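Snacks left all over the dining table - how do you keep them tidy?
Clillthorpe Community Help > Home and Kitchen

pundard43
We have a round table with a cloth on it and it has become the place where every packet ends up. Biscuits, wafers, bags of nuts, little wrapped sweets.

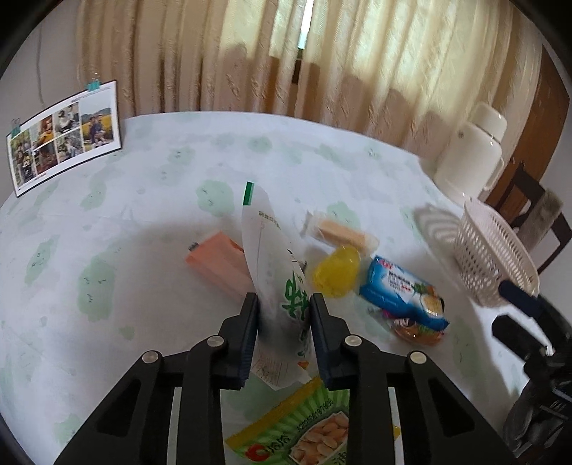
I have a white lattice basket but tall bags flop over the side and the small things sink to the bottom. I don't want to move it all to a cupboard as people help themselves in the afternoon. Would a second basket help or just make more clutter?

Quinlan98
Two baskets works for us. Stand the tall bags upright in one, backs to the rim, and lay the flat packets across the other. Anything tiny goes in a lidded tub. Open nuts want a clip on them or they go soft by evening. We paid 11 pounds for a pair in Wundex, though that was before December.

Put the baskets at the window end with the flask, then the half nearest the chairs stays free for plates.

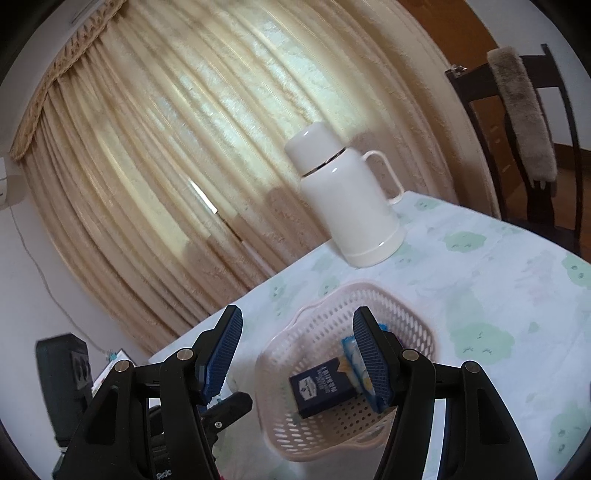 Pink basket and white flask at the curtain end of the table.

If the cloth slides when you pull a basket over, put a bit of rubber matting under it.

teapot2479
just buy less snacks. or use a tray, easier to lift off when you wash the cloth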